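Zunduline Countertop Water Filter
Section 3: First Fill and Flushing
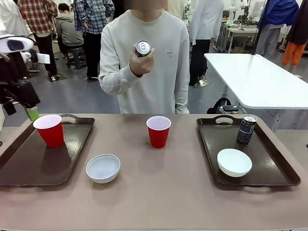

Your new Condura cartridge arrives full of carbon dust, and the dust would like to leave. Flushing is how you let it. The first water out will be gray and taste like a pencil, so catch it in something you don't mind rinsing later. A plastic cup will do nicely, and a red one with a white interior rim, like the one standing on the brown tray at left, lets you see gray water against the pale part. If you are thirsty in the meantime, drink something from a can.

Before you start, close the drain tap. Most calls to our support desk in November concern the drain tap.

1. Unwrap the cartridge and soak it in cold water for 14 minutes. It will float. Hold it down with a saucer.

2. Push the cartridge into the housing, arrow pointing up, and turn it clockwise until it clicks. If it clicks twice, you have gone past the stop. Back it off and try again.

3. Fill the upper tank to the line marked MAX. The line marked BETTENCOURT is the name of the tank.

4. Open the tap and let the whole tank run through. Pour the water on a houseplant or down the sink.

5. Repeat steps 3 and 4 until you have flushed 4 full tanks. Black specks are normal in the first three. If you still see them in the last one, do 6 and call it a day.

6. Close the tap, fill the tank again and press RESET for 3 seconds. The light turns green. On the older Drandutard base it turns a sort of teal, and we have stopped arguing about it.

CAUTION: Never use hot water. The housing will warp, and the warranty has a paragraph written just for you.

NOTE: A slow drip from the tap after flushing means trapped air. Tilt the unit gently toward the sink, wait a minute — longer if you live somewhere high up — and set it level again. If the drip is still there on Friday, see Section 7, Leaks and Other Disappointments.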